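Kerora adds contact-aware release to its two-arm planner

Prornside. Kerora has put out version 0.59 of Cù, its motion planner for two-arm manipulation. The main change is in how the planner handles the last few millimeters of a place action, where most of its stacking failures were logged. The release went to partner labs in July and is now open to all license holders.

The test task is a three-cube stack built on a small dark pad, red at the bottom, then green, then yellow. One arm places while the other stays close by with its gripper open. Both arms are planned as a single chain, so a change in one trajectory is checked against the other before either is sent to the controllers.
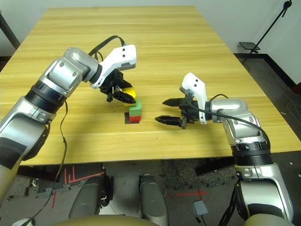

What changed in the release step

Earlier versions opened the gripper once the target pose was reached within tolerance. Cù now waits for two signals: a drop in the load estimated from joint torque, and a pose match from the head camera. If the two disagree, the arm holds position and the planner asks for a new camera estimate. The wait is capped at 400 milliseconds, after which the place action is marked as failed and the arm backs off along its approach path.
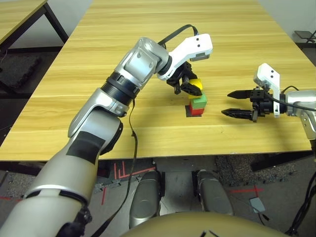 The torque estimate runs in the control loop and needs no extra hardware. It does need a payload model, and users who skip the gripper calibration will get false contacts. Sang Ngô, who maintains the controller interface, recommends repeating the calibration after any change to wrist cabling. A cable loop that pulls on the wrist shows up in the estimate as load.

Perception
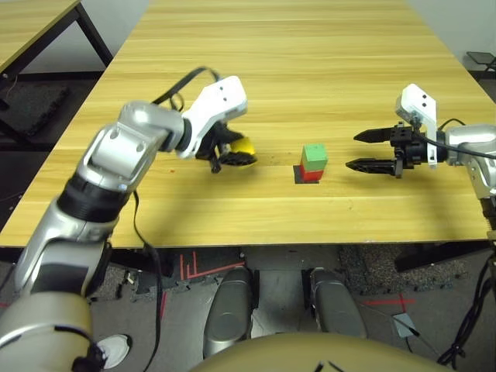

Pose estimation has been moved out of the planner and into its own process. It publishes block poses at 50 hertz and tags each one with a confidence value. With a yellow block in the left gripper and green already sitting on red, the planner treats the two stacked cubes as one obstacle and the top face of the green one as the goal surface. Fingers that wrap part of a held block lower its confidence value, and in that case the planner falls back on the grasp pose stored at pickup.

Kerora ran 271 stacking trials on the new version before release. Logs and the configuration files are included in the download, along with a replay tool written by Hòa Đoàn that steps through planner decisions next to the camera stream. 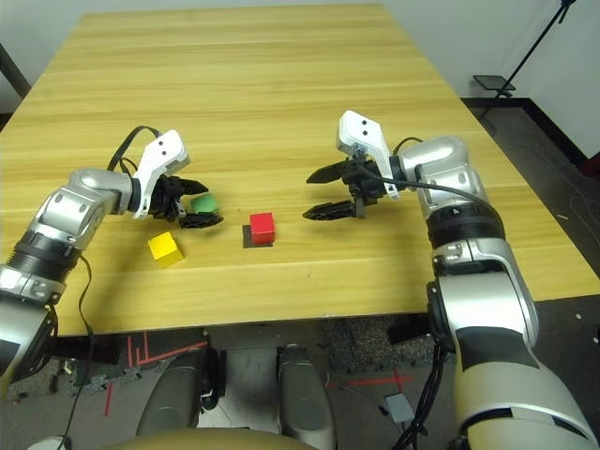
Kai Petersen said the replay tool would be of more use to his group than the release logic, as most of their time goes into finding out which process made a bad call. He also asked for the confidence threshold to be set per object, which Kerora lists as planned for the next version.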